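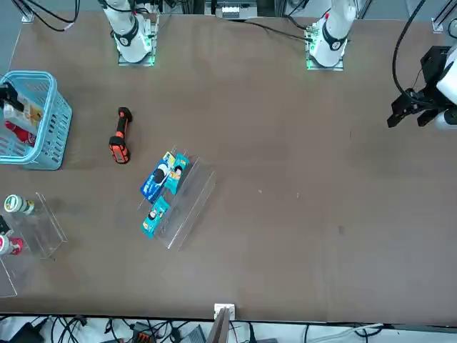
Ilidard Sets Budget for Two-Arm Packing Tables, First Orders Due in September

RIRNBERG, May 17, 2018 - Ilidard, the mail-order supplier of household and snack goods, will buy two-arm robot tables for its Rirnberg packing hall. Budget signed off this week. Purchase plan runs to 22 stations, ordered in stages, with the first 8 going out to suppliers in September.

The plan goes by the name Wi inside the company. It covers arms, grippers, mounting plates, tables, cabling, spare parts and operator training. Not covered: new conveyors. Those stay on the old budget line and will be looked at seperately.

"We priced the arms first and everything else second, and that was the wrong way round," said Ok-hee Pyo, head of equipment planning at Ilidard. "Grippers wear out. Cables get pulled. Stands and baskets have to be the same at every table or you teach the job all over again. So the spares are in the budget from day one."

Goods on the trial list are mixed on purpose. Snack packs, small bottles, a handheld tool. Clear stepped stands for the upright items, slotted plastic baskets for the rest. Two white arms per table, bolted along the far edge, one with a two-fingered gripper.

Grasach, the integration firm hired for the planning phase, has drawn up the floor layout and the parts list. It will also score the bids. Suppliers are asked to quote seperate prices for:

- arms and controllers
- grippers, incl. one spare set per station
- tables, plates and mounting hardware
- cable routing under the table, fitted
- service visits, first two years

Single lump-sum quotes will be sent back. Lead times must be stated per item. Leasing offers welcome but need a buyout price.

Twenty-five percent of the budget is held back until the first stations have been accepted on site. Remaining 14 stations get ordered after that, same parts list unless the review says otherwise. No change to shift plans in teh packing hall during installation.

Bid documents can be requested from the Ilidard equipment planning office in Rirnberg. Questions on layout and power go to Grasach, questions on payment terms to Ok-hee Pyo.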